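I came to Nekitz on a Sunday to teach a robot to pour me a drink, and the first thing I learned is that I'm terrible at having someone else's hands.

The setup is simple enough to explain. You put on a headset and a pair of gloves, you see what the robot sees, and whatever your fingers do, its fingers do a beat later. The people at Doherty, who build the training software, call each run a demonstration. They want 800 of them for this one job before the robot gets to try it alone. I signed up for two hours.

Reaching for the dispenser took me forever! I kept stopping short, or drifting off to the side (depth is weird in there), and my shoulders crept up around my ears as if I were threading a needle. Then there's the knob. It's small and dark and sits right on top of the shiny part, and you have to talk yourself into a proper pinch – fingers over, thumb under, no squeezing like a maniac.

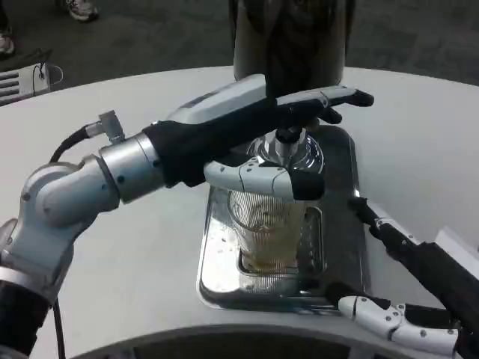

Left hand on the knob, right hand resting by the drip tray.

My coach had one rule for me, which was to leave the spare hand alone. Beginners wave it around, apparently, and then the robot learns that waving is part of pouring. I tried very hard to be still.

By my second hour something had clicked and I'd stopped thinking about the gloves. I was even getting a little smug, so of course I was moved on to Aller, the other practice station, where you fold napkins. I managed two. They're not going in the training set.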